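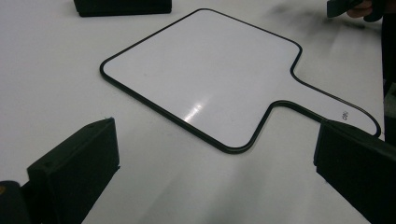 NOTEBOOK / SELECTION RULES

Delegate primary, Trivham and Porna: second pass on the weights

June 16, 2025

3 comments

Picked up where the February entry stopped. The question is still whether the change from a delegate primary to a direct one would have altered the order of the aspirants, or only the margins. The February runs could not answer it. The ward register and the delegate list used different ward codes, and the join dropped records without reporting them.

Working set after today's clean-up:

Direct roll: 1620 members, both districts.
Delegate list: 429 delegates, of whom 165 sit for Trivham. Remainder sit for Porna.
Wards with no delegate at all: 3, all in Porna.

The wards with no delegate were the ones being dropped. They have members on the direct roll, so they should count in the direct model and carry zero weight in the delegate model. Previously they were missing from both, which made the two systems look closer than they are. Anything quoted from the February tables should be treated as withdrawn.

Software. The counting is done in Stumutar as before. The join has been moved out of it and into Hồ, which stops on an unmatched code where Stumutar carries on. This is slower to set up but the failures are visible. I have left the old join script in the folder with "old" in its name. Please do not run it.

Ward codes. The party renumbered the Porna wards between the drawing up of the delegate list and the closing of the roll. There is a conversion table in the congress papers, but two rows of it are swapped. I checked both against the polling unit addresses and corrected them by hand. The correction is in the notes column, so anyone who disagrees can reverse it.

Weights. Two versions are now kept:

(a) Each delegate counts once. This is the rule as written in the party's guidelines.
(b) Each delegate counts in proportion to the members in the ward. No party rule supports this. It is kept as a check on how much of the difference comes from uneven ward sizes.

Under (a) Trivham is over-represented compared with its share of the roll. Under (b) the effect goes away except in the wards with no delegate, where there is nothing to weight.

Results so far. With preferences assigned from the ward-level returns, the leading aspirant is the same under both systems. Second and third place change over when the direct roll is used. I would not put much on this yet. The gap between second and third is small in every run, and the ward returns for Trivham were signed off before the appeal panel sat. If the panel's changes are applied, two of the Trivham wards need to be re-entered from paper.

Consensus wards. Several wards recorded the result as "affirmed" with no figures. In February these were entered as unanimous. That is a strong assumption, as an affirmed list normally means that the other aspirants stepped down before the vote and tells us little about what members would have marked on a ballot. They are now set to missing and filled from neighbouring wards in the same district. I ran it once with the unanimous setting for comparison, and second and third place went back to their original order. The finding therefore depends on this choice and any write-up has to say so near the top.

Automatic delegates. Office holders who vote by right are included in the delegate total. The guidelines exclude them from the ward quota, so they should not be attached to a ward under (b). At present they are attached to their home ward. Not fixed today. The effect should be to raise the Trivham weight slightly, as the district secretariat is there.

Turnout. No figure for the direct roll, obviously, as no direct primary took place. The model assumes everyone votes. I tried letting turnout fall with distance from the ward collation centre, but the distances for Porna are straight-line and the river makes them useless. Parked.

To do:

- Detach automatic delegates from home wards, rerun (b).
- Re-enter the two Trivham wards from the panel's sheet.
- Get a second reader for the swapped rows in the conversion table.
- Decide how affirmed wards are reported. My preference is both settings side by side, same table.
- Rename the output files. The district name should come first.

Files are in the shared folder under Stumutar, subfolder "second pass". The Hồ log is saved with them and lists every unmatched code with its line number.

Shares: 3

Recent entries
Ward codes in the Porna register
Reading the appeal panel's result sheets
Delegate primary, Trivham and Porna: first pass (February)
Quotas for automatic delegates: notes on the guidelines
Installing Hồ on the office machines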